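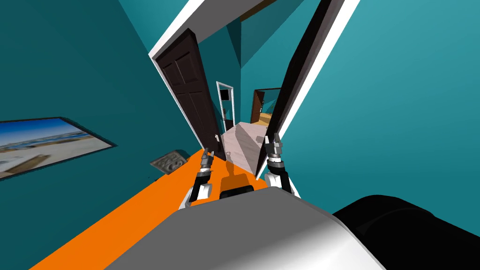 短短的过道，尽头是一扇开着的门。

第八轮过后，Skikgate女足的名字仍然排在积分榜的上半部分。对一支去年二月差一点解散的球队来说，这个位置让很多人觉得陌生，包括她们自己的队长Kerttu Kemppainen。

“我每天早上还会看一次积分榜，”她说，“我怕自己记错了。”

Kemppainen今年踢中后卫，以前她是边锋。改变位置是教练Arnardóttir的决定。教练的理由很简单：她跑得没有从前那么快，但是她看得比从前清楚。第一场比赛她们输了，对手是Brumura，三个失球里有两个和她有关。赛后她在更衣室坐了很久，教练没有批评她，只把下一场的首发名单贴在墙上，她的名字还在原来的地方。

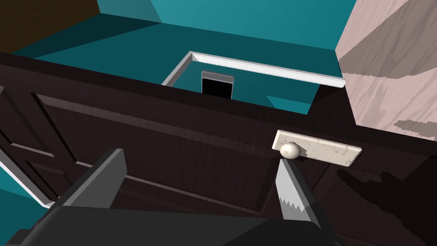 从那一场以后，球队只输过一次。她们的踢法并不漂亮，进球多半来自角球和任意球，防守的时候十个人都退到自己的半场。客队的球迷常常抱怨这样的比赛不好看。主场的球迷不太在意，最近一个主场来了1648人，是俱乐部女队比赛最多的一次。

进球最多的球员是Thilini Ekanayake。她白天在Nutero的仓库上班，下班以后坐40分钟的公共汽车去训练。她的头球很好，虽然她在队里个子不算高。我问她有什么方法，她想了一会儿，说她小时候打过排球，所以习惯先看球落在哪里，然后再起跳。

上一轮对Brumura的第二回合，比赛到第50分钟还是零比零。Kemppainen从后场开出一个长传，Ekanayake在两名后卫中间把球顶进了远角。这是全场唯一的进球。Brumura的球员认为有越位，围着裁判说了很长时间，但是判决没有改变。

Arnardóttir不愿意谈升级。她说队里现在有两名门将受伤，冬天的场地又硬，她更担心的是下一场谁能上场。球员们在训练以后谈得比较多。Kemppainen说，她听见年轻队员在车上计算还需要多少分，她没有参加，但是她把数字记住了。

下一轮是客场，球队要提前一天出发。Ekanayake已经向仓库请好了假。

2018-10-26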